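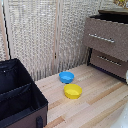 Fair play and the second clue: rereading Sturkard

I finished the Nugroho book for the second time on the tram home and wanted to get the mechanics down before they blurred. Spoilers are confined to the half after the station chapter, and I don't name the culprit. 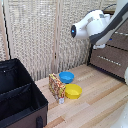
Posted by Anisa Tjoa on 2026-07-24
Filed under: crime fiction, rereads

Sturkard is a closed-circle mystery set in a river pilots' hostel during a flood. The detective, Inspector Nugroho, is seconded from the port authority and has no formal power to detain anyone, so every interview is voluntary. That constraint does most of the structural work. A suspect can get up and leave, and several do, which means the information arrives in fragments and out of order.

The book is in 5 parts. Part 2 is where the solution is determined, although the reader won't recognise it on a first pass. Syafiqah Teoh, who lent me her copy and wants it back, maintains that the decisive clue is the tide table. I think the tide table only confirms it. The decisive clue is a change of tense in the cook's statement. She describes the pantry in the past tense up to the point where the lamp goes out, then in the present for a single sentence, then in the past again. Nugroho repeats the sentence back to her and corrects the tense. On a first read that looks like a copy-editing slip that somebody got cute about.

There is a practical test for fair play that I apply to anything in this category. Stop at page 100, write down who could have done it on the evidence so far, and check at the end whether anything used in the solution was withheld past the point where the detective had it. Sturkard passes, with one reservation. Nugroho reads a letter in the boatshed and we get its contents a chapter later. The delay is short, and the letter's existence is disclosed, but the detective's theory has already changed by the time we see the wording. A stricter reader would mark it down.

The viewpoint is close third throughout – until the station chapter, where it pulls back and reports the movements of the whole household over one evening. 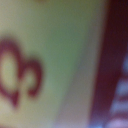
I had remembered that chapter as omniscient. On rereading, it stays within what the night porter could have observed from his desk, and the gaps in it correspond to the times he was out checking the sandbags. The author never labels it as his account. The only signal is that doors are heard closing and never seen, apart from the front one. Once you notice, the alibi for the second assistant pilot collapses, as it rests on a door on the upper landing.

Some lesser points. The dialect is handled through word order and there is very little phonetic spelling, to its credit. The romance subplot could go. The map at the front puts the boatshed on the wrong bank, and I checked it against the text in three places; my paperback has no erratum.

I read the first half on paper and the second as an ebook in Foveo, whose pagination doesn't match the print edition, so my notes give chapter numbers. At a text size of 100 per cent the family tree splits across two screens and loses the line joining the cousins. Use the paper copy for that page.

The next one in the series is Castard, which I've had on hold at the library since April. It drops the closed circle and moves Nugroho inland to an inquest. Syafiqah says the boatshed letter comes up again in it. If so, I'll revise the reservation noted earlier.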